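Rukside Supper Club, minutes of the spring meeting, 4 May 2023

I took the notes again (Mei Oyelaran, hi!), so blame me for the spelling. Present: me, Wenche Vik, Kalliopi Delić and Joana Amaral. Sunee Prasertsri sent her apologies and a very good lemon cake.

Last time's minutes got a yes, once we fixed the bit where I'd put Henriques down as a bakery. It's a fish place. Sorry, Henriques!

Money. We have 89 dollars left over from the soup night, and Wenche wants it to go toward the big pot. Joana would sooner save it for August. We went back and forth on this for ages and I got hungry, and in the end it was three to one for the pot.

August supper. Bralteo can have us, but only if we're out by 10. Kalliopi will ask whether we can do six long tables, and whether they mind candles.

Plates. We agreed on plastic for the kids' table, one color, with a raised rim so the peas stay put.

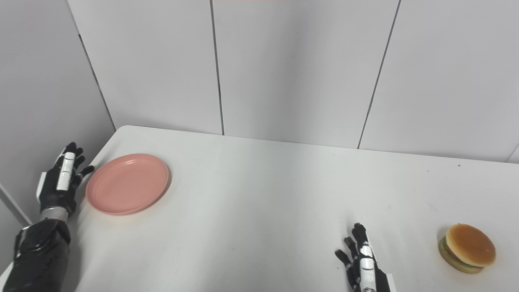
Page last changed by Mei O., 4 May 2023 minutes, version 3

Pink got my vote and Kalliopi's. Wenche said she could live with it. Joana is going to get a price from the shop in Skuststead.

Any other business: whoever has the long ladle, please bring it back.

Comments

Sunee P.: Glad the cake went over well! I'd have voted pink too.

Wenche: I have the ladle. Oops.

Joana A.: Skuststead is closed for stocktaking, will try again next week.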